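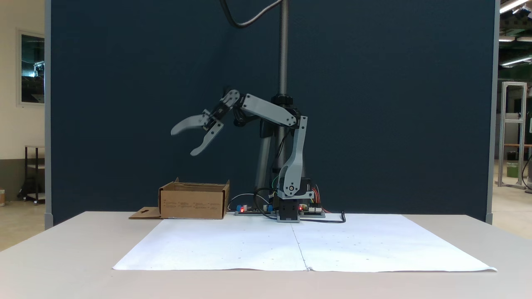
Notes for week 6: can a machine do the chores yet?

Okay, short version before you skip to the reading: some of them, slowly, if you tidy up first. The longer version is most of today, and I'd like you to argue with me about it on the discussion page.

Start with a chore you did this morning. I put away a spoon. I saw it, picked it up by the end that wasn't sticky, opened the drawer with my hip and dropped it in the right slot while thinking about something else. Now try writing that down as instructions for a small arm with two fingers (and no hip!). Where is the spoon? Which way is it lying? How hard do you squeeze? What do you do when it slips?

### Reaching is the easy part

If you know where a thing is, getting the gripper to it is mostly geometry. You've got the joint angles, you've got the lengths of the links, and you did the math in week 3. That's why so much lab work starts on a flat white sheet with pencil marks on it. Pick a mark, send the arm there, measure how far off you landed, fix your numbers, go again. It's dull and I love it.

Iestyn Eynon, who taught this course before me, made his students do 44 reaches before they were allowed to pick up anything at all. I've kept the rule. Sorry.

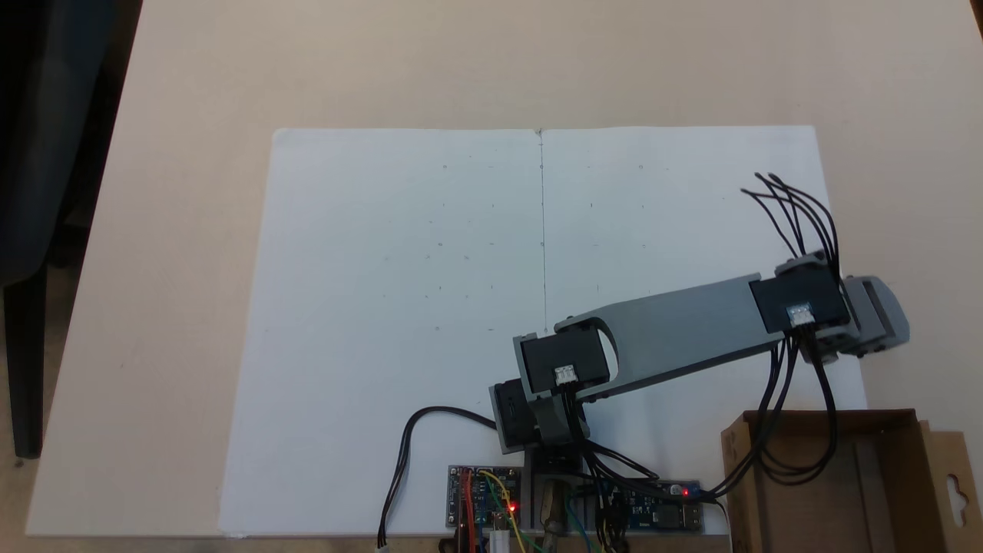

Small errors at the shoulder turn into big ones at the fingertips, so do the arithmetic for a long link before you blame your code. Half a degree doesn't sound like much until you're trying to close on the handle of a mug.

### Shop floor vs. kitchen

Shops have it easier. On the Hoxha line (the case study in your packet) the same part shows up in the same tray facing the same way, and the arm went through 2000 of them in the trial. Great! Then somebody swapped the tray for a deeper one and they had to set up the whole job again.

A kitchen swaps the tray every day. The Trenia team tried 1000 pickups of ordinary dish towels and their write-up spends more pages on the misses than on the hits, so read the misses. Towels fold, sag and hide their own corners.

### For next time

- Read the Arnow chapter, skip the Zarix appendix unless you like motor tables
- Choose one chore at home and write every step, including the ones your hands do without asking
- Circle the step you think a two-finger gripper would fail first, and bring it to lab in room 2226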